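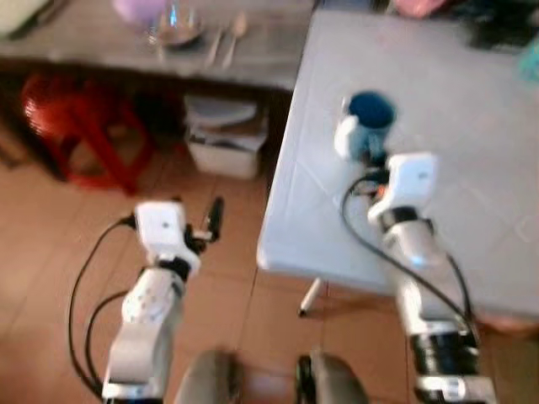 Home | News | Statehouse | Elections | Opinion | Contact

A morning at the Fostden county elections open house

The county elections office in Fostden opened its doors on Sat 11 February, and I drove over to see what the public gets to see. The office sits behind the old grain exchange, with parking on the east side only. Doors opened at nine. The line was short and mostly made up of people over 50, plus a high school government class that had come on a bus.

Thenmozhi Venkataraman, the deputy director, led the first tour. She has been with the office for 13 years and ran elections under directors from both parties. She started in the mail room, where returned ballots come in, and explained how a signature gets checked. Two staff members look at each one. If they disagree, it goes to a supervisor, and the voter gets a letter and a phone call. Voters have 12 days to answer. A man in the group asked how many never do, and she said the figure would be in the report that goes to the county board. He wrote that down.

The next stop was the room where the tabulators are kept. We looked in through a window. The door has two locks, and the keys are held by people from different parties. Jayanthi Lobo, who handles equipment testing, went over the public test that takes place before each election. A stack of marked ballots with known results is run through every machine, and the totals have to match. Anyone can come and watch. She said that last fall the only people who showed up were a reporter and a retired couple.

I have written before that this county does a poor job of telling people about these tests, and I still think so. The notice for the fall test ran once in the legal section of the paper and was posted on a bulletin board inside the courthouse. Lobo said the office now puts it on the website too. I looked when I got home and found it after four clicks.

After the tour there was a question period in the hearing room. Renzo Guerra, who is running for the open board seat, asked why the Devadiga precinct was merged with its neighbor. The answer was cost, and the loss of the church hall that used to serve as the polling place. Guerra said some of his neighbors now drive 20 minutes to vote. Venkataraman did not dispute it. She said the board would take up polling places again before the primary, and that written comments count the same as spoken ones.

Tia Oakley, who sits on the board now, stood at the back for most of this and spoke only at the end. She wants early voting hours extended to Sundays. The director's office has not taken a position – it says staffing would have to come first.

The students asked better questions than the adults did. One wanted to know what happens to ballots after an election is over. They are stored under seal for 22 months and then destroyed. Another asked whether poll workers are paid. They are, though not much, and you can sign up at 16.

Coffee was in the hallway. The tour ran a little over an hour, and the second group was already waiting when we came out. The next open house has not been scheduled.

Related stories
Board seat race: Guerra and Chettiar trade letters on road money
Devadiga voters ask for their polling place back
Sunday voting plan heads to the board
How to sign up as a poll worker

This site uses cookies. By continuing to read, you agree to our cookie policy.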